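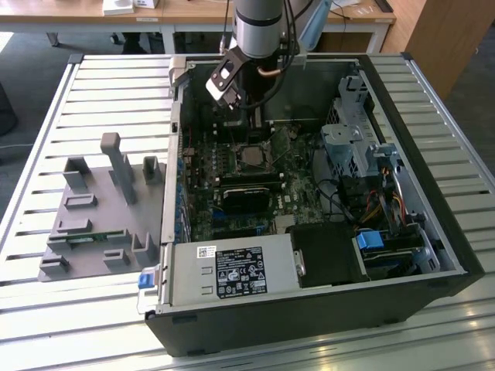 *The PC cell at the Clundeck open day*

**Is the Clundeck robot open day worth it for a school group?**

Posted by losau_parent in June

I'm thinking of bringing 28 students from Losau to the next open day. The photo is off a flyer we got. The drive costs us 300 dollars for the bus, so I'd like to know what they'll see. Is it a real demonstration or mostly talks? Can kids get close enough to follow it?

**fallow_bench**

I went in the morning. It's a real demonstration. The arm works inside an open desktop computer, and the person running it stops to take questions. The best part for me was the processor. The socket has to be open and the chip has to line up with it.
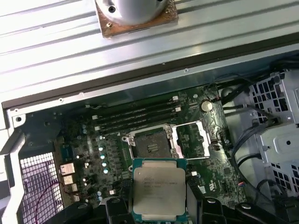
There isn't much room for error with those pins, so it moves slowly – tell the kids that before you go. Mine got restless after 5 minutes, then got interested again once they were allowed to ask things.

Before you book:

- Split the group in two. One half can do the Petchrat talk while the other half watches.
- Ask for a spot where they can see down into the case. From low down you mostly see the outside of it.

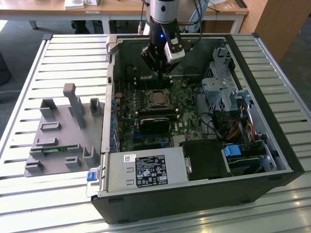 - Bring your own lunch. The line for food was long.

**gearbox100**

Went last year, it was ok. Parking is bad. Not sure if they take buses, call first.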